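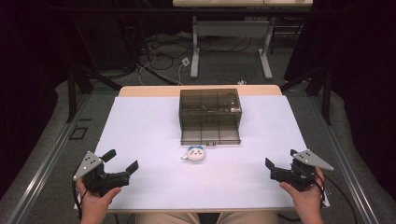

A pair of hand-held grippers, one in each hand, at a white work surface.

Brestgate Rugby League Club: changes to the junior section for the coming season

The Board has approved a revised structure for the junior section, which will take effect when registration opens in November. Members with children in the younger age groups are asked to read this item in full, as the arrangements for training, match days and fees differ from those of last season.

The club currently has 11 junior teams. Demand for places at under-9 and under-11 level has grown over the past two seasons, and at the close of last season 39 children were on the waiting list. The Board considered whether a further team could be entered at each of these levels and concluded that this would be possible if training were divided between the main ground and the playing field at Tirnier. Agreement has now been reached for use of the Tirnier field on two evenings each week throughout the season.

Under-7 to under-11 teams will train at Tirnier. Under-12 teams and above will remain at the main ground. Sessions for the younger group will begin at 5.30 pm and finish at 6.30 pm. Sessions for the older group will begin at 6.45 pm. Parents should note that there is no parking on the lane beside the Tirnier field and that the gate on the north side is kept locked. Access is by the path from the school road.

Fadi Chamoun has been appointed Head of Junior Rugby. He has coached at the club for six seasons, most recently with the under-14 team, and will be responsible for the coaching programme across all age groups. Elias Hakim will continue as Fixtures Secretary and will also take on the allocation of pitches on match days. Enquiries about team selection should be made to the team coach in the first instance. Enquiries about fixtures should be sent to Mr Hakim through the club office.

"We have had to turn families away, and I am very pleased that we can now offer most of them a place," said Mr Chamoun. "The coaches have worked hard on the new programme. For the youngest players it will mean more time with the ball and smaller groups, with contact brought in gradually as they get older."

All junior coaches will complete the club's tackle technique course before the first session. The course covers safe head position, the correct way to bring a player to ground and the management of mixed abilities in a single group. Any player who is removed from a match or session with a suspected head injury will not return to play on the same day, and the coach's decision in such cases is final. Parents will be informed directly and will receive written guidance on the steps to be followed before the player may train again.

The annual Flisteris Shield, contested by under-11 teams from the district, will be held at the main ground. Brestgate last hosted the competition three seasons ago, when 1,130 spectators attended over the course of the day. Eight clubs have been invited. The draw will be made by the host club and circulated to team managers. Matches will consist of two halves of eight minutes, with the final played over two halves of ten minutes. In the event of a level score after normal time, the side scoring first will be declared the winner, except in the final, where extra time will be played.

Fikre Sports Ground Services has been engaged to carry out work on the second pitch before the Shield takes place. The drainage at the clubhouse end will be renewed and the in-goal area returfed. The second pitch will be closed while this work is under way, and members are asked not to cross it on foot. Fixtures affected by the closure will be moved to the main pitch, and revised kick-off times will be displayed in the clubhouse.

Junior membership fees will be held at last season's level. The Board has also set aside £500 to assist families who would otherwise find the cost of boots and other equipment difficult to meet. Applications are confidential and may be made in writing to the club office. Outgrown boots in good condition may be left at the office during opening hours and will be offered to other players.

Registration forms will be issued by the office at the beginning of November. Existing players will have priority for the first two weeks, after which places will be offered to the waiting list in the order in which names were received. A separate form is required for each child, and medical details must be completed afresh even where there has been no change since last season. Forms without an emergency contact number will be returned.

Kit orders for the new teams will be placed once registration has closed. Players moving up an age group should try on a shirt at the clubhouse before giving a size, as the cut has changed from that of the previous supplier.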